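Pencil case

A pencil case is a small container for pencils, pens and whatever else has fallen into it. 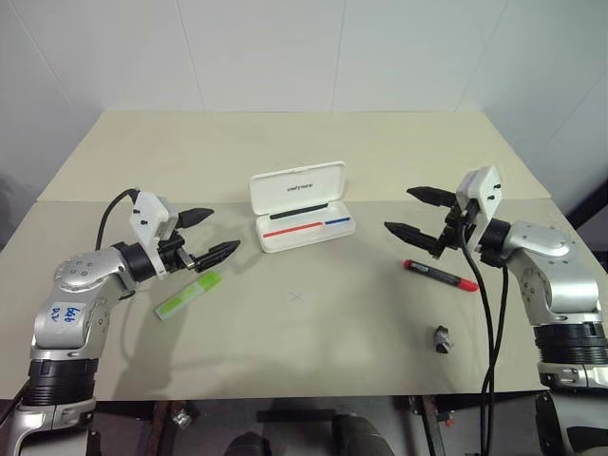

An open pencil case on a tabletop

Pencil cases are sold wherever school supplies are sold, and come as boxes, tins, rolls and zippered pouches. Some are made to stand upright and serve as a desk cup, a feature their owners tend to discover in the second year.

Contents

The usual contents are pencils, an eraser, a sharpener and a short ruler. Over a school year these are joined by paper clips, dried-out markers and shavings. Pens with caps seldom stay with their caps.

History

Early cases were wooden boxes with sliding lids, which taught generations of children to pinch their fingers quietly. Tin boxes followed, and made a fine noise when dropped during a test. Soft pouches are silent and have been popular with teachers.

In the town of Saarela, the stationer Pirjo Oksanen sold a roll-up case called the Flomska, with room for 100 pencils. It was bought mostly by people who owned 6. A smaller model came out the next January — it held 2, and sold far better.

Collecting

Collectors prize tins with the original paint and no initials scratched inside the lid. Such tins are scarce. Helmi Laaksonen, whose collection passed 1,000 pieces, kept her own pencils in a coffee mug.

See also: Desk organizer, Eraser, Lunch box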